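I joined the evening robotics club in May, on the theory that it would get me out of the house and put a soldering iron in my hand. I now spend two evenings a week in a library basement, looking at a house that doesn't exist.

The club is called Plelance. I have asked what that means and received three answers. Our project this term is a simulated home helper, a gripper on an arm that wanders through a computer-generated house and is supposed to do chores. We don't own the arm. We don't own any arm. The club's budget went on chairs.

Meinir Meredith runs the thing, and she is a patient woman. She writes the task list on the whiteboard before we arrive and lets us believe we chose our own jobs. Mine is "views," meaning I go through what the gripper camera sees and sort it into useful and not useful. I was told this would be a gentle way in. There were 1,454 of them waiting for me.

I kept 93. I would have kept fewer, but Meinir went back through my rejects and rescued a handful, on the grounds that a robot doesn't get to throw out the parts of its day it finds confusing. I said I'd managed it fine for years.

The software is a homemade pile of scripts called Wirden, and the only thing I can say in its favor is that it starts. Lighting is its weak spot. Every shadow comes out looking like it was cut with pinking shears, and somebody spent a whole evening trying to smooth them before Meinir suggested that perhaps the chores should come first. The shadows stayed.

The other thing I've learned is how little of a room you get from down at hand level. I had pictured a sort of tour: here's the living room, here's the lamp. What you get is the underside of something large, at an angle, with your own fingers in the way. I've started labeling by color. Green is wall. White could be anything. I once spent most of a coffee break arguing that a surface was a ceiling, lost, and had to relabel the whole batch.

We're meant to show something at the end of term. The plan was to open a drawer. The current plan is to approach a drawer with confidence. I've volunteered to do the poster, which has to be 900 words or less, and so far I have the title and a strongly worded paragraph about shadows.

Anyway, my sister wanted to know what I do down there, so these are for her.

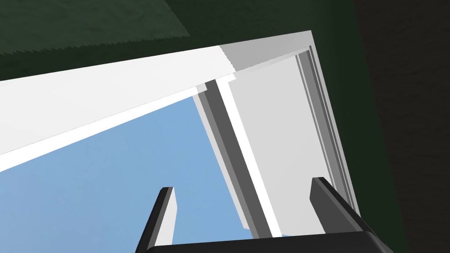
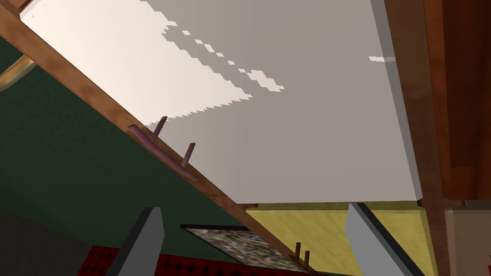 Two gripper views from the simulated house, green walls and jagged shadows included.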